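Urner booth set: collection rules, v8

Hi! I'm Kerstin Lammers and I look after this README, so if something in it is wrong or just annoying to read, it's me you want. The rules below are the ones we agreed on in March for anybody recording with the hand-held grippers in the Urner booth. They replace the old Plistov notes, which you may still have lying around in your project folder (please delete them, they contradict this file in a couple of places and it has already cost us a batch).

What's in the set

Short grasp-and-hold episodes with soft objects. Each episode is one object, one operator, one gripper. The folder names follow the Ornine scheme: operator initials, object code, take number. Please don't get creative with the take numbers! Kristóf Fodor wrote the loader and it sorts them as text, so take 2 has to be written 002 or it lands after take 100 and everything downstream gets confused.

Before you start

Wipe the lens with the dry cloth. Look at both markers on the fingers and make sure they're flat and clean, with nothing stuck over the corners. If a marker has started to peel, swap it for a fresh print with the same ID and write that in the log. I'd much rather read ten boring log lines than guess later why the finger width drifts.

Leave the wall stickers alone. I know, I know, some of them look crooked. The tracking leans on them for texture, and a sticker that moves between takes is worse than a sticker that was ugly from the start.

While you record

1. Open the fingers all the way and close them all the way once before the first grasp, so we get the full range for that session.

2. Come in slowly and keep both markers in view the whole time. Fur is the usual trouble: a shaggy toy bulges up when you pinch it, and if you grab too deep it can creep over a marker. Take it with the orange pads and stop there. 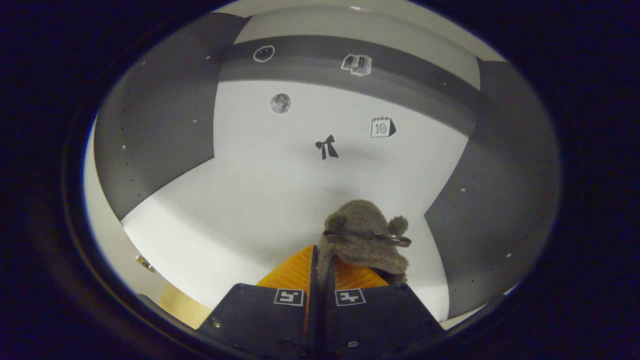

3. Hold still for 2 seconds after the grasp. Count it in your head if you like, I do.

4. Put the object down before you stop the recording. Dropping it is fine as long as you tag the episode "drop" and keep it. We want the drops!

5. Keep faces, badges and phone screens out of the recording. If one slips in, flag the episode and don't upload it until one of us has cut it.

When to throw a take away

Only if a marker was hidden for most of it, or the wrong object code is on the folder and you can't tell which one was right. A clumsy grasp stays in. Kristóf and I went back and forth on this for ages, and around 22 takes got pulled back out of the trash when we settled it.

Known issues

The log template still asks for a booth light setting. Leave it blank for now, I'll take the field out in the next version.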